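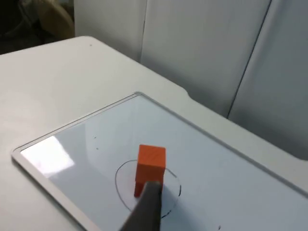 Finger against the cube, cube inside the marker circle.

Stacking cell, software pre-run check, October
Build: Begović planner, Detow perception
Checked by: Marjatta Kettunen

1. Contact stop. PASS
Threshold reloads from config after a restart. It used to reload from optimism.

2. Stack pose and retreat height. PASS
Planner clears the upper block before any sideways move. Keep the two-block tower in the collision model - last month's build considered it decorative. 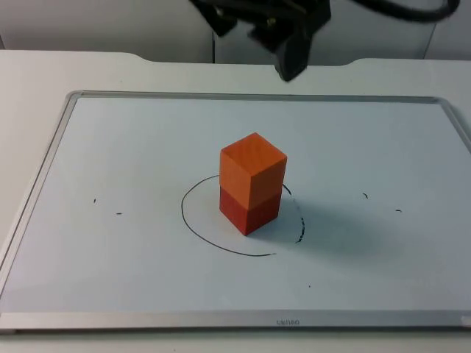 3. Glare rejection. COMMENT
Detow logged 2,274 candidate blocks overnight. We own fewer. Mask bright patches before segmentation, then rerun.

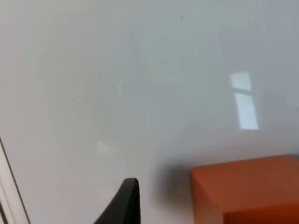

Window reflection on the tabletop, orange block at lower right.

4. Circle fit. FAIL
The fitter wants a closed outline and sulks when the ink is patchy. Mirsad Mladenović has raised the gap tolerance to 32 pixels, which I'd call generous, 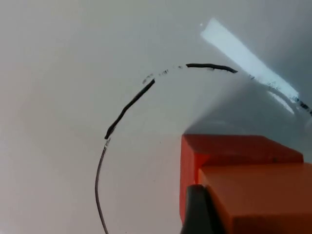 but the old value rejected every circle drawn by a human hand. Recheck after merge.

5. Log names. FAIL
Still "final_2".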